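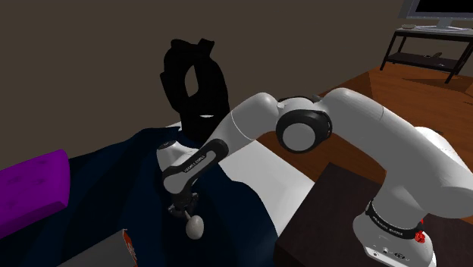 Bedroom sim, tool at the blanket.

Lab notes > Fevuvton > Contact rules

2020-07-13

Dennis wants one force limit for everything near the bed. Fine, but a limit on the chest is not a limit on the face – we now have 2, and he can sulk.

Rule 7 stands: no tool goes over the person until its path has been played back at low speed. Yes, in sim too. Bad habits render beautifully.

Still to settle is what may be left lying on the bedding. Nhung says nothing. My draft says "nothing unlisted," and the list is getting long.
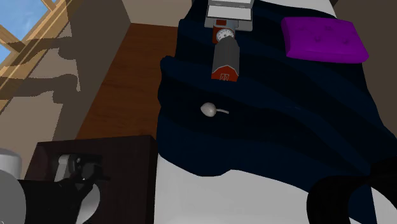

Bedding check
Gauge thing, small white thing, cushion: list them or move them. Ask Roswitha.

Last updated by Declan Dawber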